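Home | Ask | Topics | Unanswered | Log in

Handover between two arms keeps dropping the part, is it the grip or the cables?

Ikechukwu Bako
We have two small arms on one rail, passing light bits from one gripper to the other. It was fine until August. Now about one pass in 4 goes wrong. The seller, Nuven, says recalibrate. I've done that twice and I'm not convinced it did anything. Both arms have a purple cable clipped along the white section, with a big loop at the wrist. Parts are things like a little coiled spring, so there isn't much to get hold of.
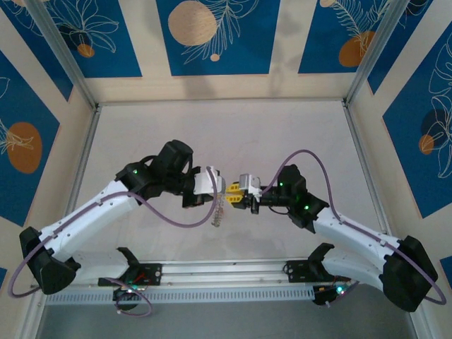
Adalberto Furtado
Recalibrate, it fixes most things. If not, buy the Jusudero pads, they grip anything.

Gleice Araújo
I'd want to see proof of "anything". I'd also stop recalibrating until you've checked the dull stuff, or you'll only be moving the fault about.

Power off, then try the bolts holding both bases to the rail. If one base has crept, every meeting point is out. Mark the rail with a pencil so you'll know next time.

Then the cables. Move each arm by hand through the whole pass and watch the loops. A loop that pulls tight near the end can drag the wrist a hair off. Your right one goes up in a tall arch before it joins the arm, so see that it has slack at full reach.
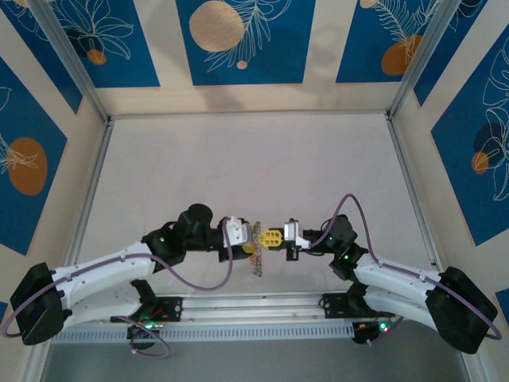 Pads last. Wipe them, look for flattened ridges, and swap them between arms before you spend money. If the drops follow the pad, you have your answer. Run 75 passes before and 75 after and write down the misses. Anything less and I wouldn't trust the result, mine included.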